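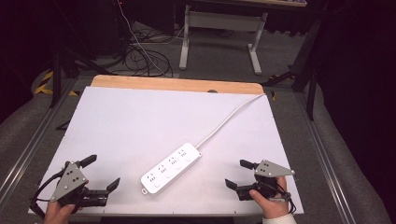 What did the school theater project set out to measure?
It measured whether students who rehearse and perform a short play about peer pressure remember its content better than students who only watch it.

Project report, submitted by Luana Cordeiro and Gijs Van Loon. Supervisor: Silvana Tavares.

1. Setting
The play, Putirness, was written in November by the drama group at Flores and runs 18 minutes. It has 2 versions. In the first, the audience sits in rows. In the second, the actors stop before the final scene and the audience picks the ending.

2. Method
One class rehearsed and performed the play. A second class watched the version with rows, and a third watched the version with the open ending. All three filled in the same questionnaire a week later. Melina Karras scored the answers without knowing which class they came from.

3. Results
The performing class recalled the most lines and the order of scenes. The open-ending class came close on the order of scenes but not on lines - several students mixed up the two endings. Absences in the second class make its result weak.

4. Costs
The grant was 1000 euros. Spending came to 1021, mainly hall rental and printing. The difference was paid from ticket sales.

5. Open points
The questionnaire should be shorter. Question order was not varied between classes.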